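A Small Table, Well Used

By Fernanda Antunes

Ifeanyi Aliyu eats most of his meals at a wooden table in Widstead. He paid 39 dollars for it at a yard sale in May and sanded the top himself over one weekend.

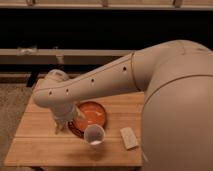
Small tables fill up fast. Aliyu puts out one plate and one cup, and everything else stays in the kitchen until it is needed. He likes orange dishes on pale wood, and they are easy to find when he is clearing up.

Bowls come out for soup and cereal. He sets them near the middle of the table, away from his elbows.

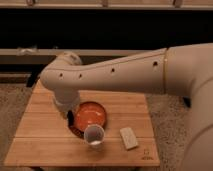

Oil goes on the top every 10 weeks. Spills get wiped right away with a damp cloth, and the seams between the planks get a second pass. Aliyu has looked at bigger tables at Skemby, but he hasn't bought one.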